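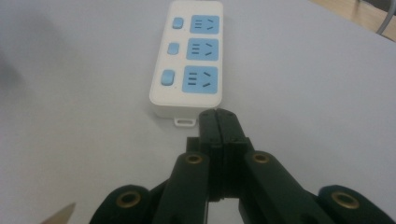
Lena Sowa told me I should stop calling it automation, because to her the word means a day when you come in and your stool is gone, and her stool is still very much there. She said it while rinsing out her mug, and I have been chewing on it all summer. She has been at Belay for 20 years and has seen more than one big change come through the door with a ribbon on it, so when she picks at a word I tend to go and look at the word again.

So let me try to put down what has changed, without using it too much.

For those who don't know where I work (hi, Aunt Basia), Belay is a small shop that checks and repacks electrical goods for other companies. Power strips, chargers, extension cords, little desk lamps, that kind of thing. Returns come in by the pallet, we sort out what can be sold again and what can't, and the good ones go back out in fresh boxes. It's bench work, mostly with your hands, and I've always liked it more than I let on at family dinners. You get into a rhythm with it, and you can talk.

In June we started getting ready for the arm, which everybody calls Rasetti after the name on the paperwork. The arm is meant to take over the picking up and turning over: lift a strip off the table, show it to the tester, set it down again on the left or on the right. To learn that, it needs a great many recordings of people doing it with a hand-held gripper, and the people are us. You squeeze, the fingers close, you lift, you turn, you put it down, you let go. Then you move the thing a little and do it all again.

I was bad at it for the first week! I have picked up power strips for years without a single thought, and suddenly I had two flat fingers instead of five soft ones and I was chasing the thing across the table like a cat with a bar of soap. Nikola Michalski got the hang of it in one morning, and he was insufferable until lunch and then very kind for the rest of the day, showing me how he comes in low and waits a moment before he squeezes. I still wait that moment. I've noticed I do it at home now with the butter dish.

What surprised me was how much we had to talk about the work in order to do it this way. Which end do you take it by? Do you go for the middle, where the weight is, or for the end, where you can see what you're doing? Lena takes everything by the end and always has, and I never knew that, and I've sat across from her for 6 years. We had a real argument about switches, too. I hold a strip so my thumb lands on them and I can feel if one is sticking, and there's no way to pass that on through a gripper, at least not this one. I told our shift lead as much and she wrote it down. For now, the switches stay with us, and the arm will only do the lifting.

That's the part I find hard to explain to people who ask if I'm worried. Yes, a bit. There are 53 of us on the floor, and we've been told in plain words that there will still be 53 when the arm is running, and I believe the person who told us, though I know she doesn't decide everything. The Gillotano contract runs out next spring and that worries me more than any machine does. If that goes, it won't matter who is lifting what.

But my wrists are better, I'll say that. The old way, on a heavy day, I'd go home and couldn't open a jar. Recording is slower and we rotate off it every 49 minutes (I have asked why 49 and have been told it's what the schedule came out to, so there you are). In between I'm back at the tester or doing labels, and I've learned the Juvari software well enough that I get called over when it sulks, and I got a small raise for it as well. My mother used to say that you should always be the one who knows where the fuse box is.

The things I miss are small. We used to chat across the benches all day long, and when you're recording you tend to go quiet, partly out of concentration and partly because it feels odd to gossip while your hands are being studied. Lena has started humming instead. I think it's the same song every time, but she says there are two.

The arm starts on the real line on 3rd August, on one table only, the one by the loading door. Nikola will be minding it for the first stretch and I'm down to take over from him after that. I'll write again once I've had a few shifts with it, and I do still owe you all the plum cake recipe, which I haven't forgotten.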